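Notebook, Wednesday, after lunch
Equipment plan for the home-tasks work, second pass

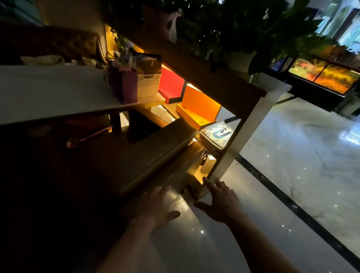
Both hands going in at the lower shelf, marble floor side.

Spent the morning on the order list and got further than last time, mostly by crossing things out. The sheet now has three headings: capture kit, arms and grippers, furniture. Furniture was never on the first version and it needs to be. We have been planning as if every job takes place on a bench at waist height, and the low shelf work says otherwise.

Arms first. The Drorkix pair is still the favourite. Reach on paper is fine for a table. For a bottom shelf close to the floor I am less happy, as the base has to come down with it or the elbow ends up where the upper boards are. Two ways round that:

Lift column under the existing base. Grutik list one that would take the weight. Price is 2059 each before delivery, and we would need one only, as both arms sit on the same plate.

Low trolley, built in the workshop. Cheaper by a long way, but then we lose the table height unless we swap over, and swapping means recalibrating each time. I reckon half a day gone per swap if the last one is anything to go by.

I lean towards the column. Have asked Grutik whether the stroke goes low enough with the plate on. Their drawing gives the column height but not the plate, so no use to us as it stands. If the answer is no, the trolley wins by default and the money moves to grippers.

Grippers. Look at what is on an ordinary set of shelves: a paper gift bag, a plastic basket with holes in the side, books or magazines in a stack, a small cardboard box. The parallel jaws we budgeted for will manage the box and probably the rim of the basket. The bag is a different matter, and so is the top magazine of a pile. Mallinell do a softer finger set that fits the same flange. I have put down one set per arm plus a spare of each finger. The spare is not optional, we went through the last lot faster than planned and then sat waiting on the post.

Have taken the suction cup off the list. It was on there for the magazines only, and it brings a pump, a hose and another power supply with it. Can come back next year if the soft fingers are hopeless.

Capture kit. Head-height view straight down into shelves works better than I thought it would for seeing where the hands go, but lighting is going to cost us something. Warm light inside the unit, daylight from the window, a glowing fish tank and a polished floor throwing back specks, all at once. Options are to fix exposure and accept dark corners, or pay for the better sensor. The Ban camera with the wider range is around 1000 more than the one we pencilled in. I would like to borrow one for a week before anyone signs for it. Entered as "to be decided" with the dearer price, so the total does not jump later.

Floor. Note for whoever does the base: marble, smooth, with an inlaid stripe. Rubber feet, soft castors, no bare metal. Add a roll of matting to the consumables line. Also check the floor load for the column version, I have not done this.

Furniture. We want our own shelving unit so that we are not working round other people's things while we set up. Dark wood if we can get it, with a post at the front corner, as the post is what the forearm has to clear. Second-hand is fine. Same goes for the contents: one trip to a charity shop should cover bags, baskets and old magazines. I have allowed 15 for a first box of bits and expect to go over. No aquarium.

Delivery. Drorkix quote 12 weeks from order, Mallinell say stock. Grutik have not said. The arms therefore set the date for everything and there is no point buying the furniture early and tripping over it. Order the arms first, the fingers with them, the column as soon as the stroke question is answered. Shelving about a month before the arms are due.

Still open:
Column stroke with plate fitted (Grutik to reply)
Loan of the Ban camera
Floor load
Whether carriage is in the Drorkix price or on top. The quote can be read both ways.
Who holds the spares. Last time they were in two cupboards and we bought a third set.

Total left blank on the sheet until the first two come back. Saved over the old version in the shared folder, the crossed-out lines are kept at the bottom in case anyone wants to argue for the pump.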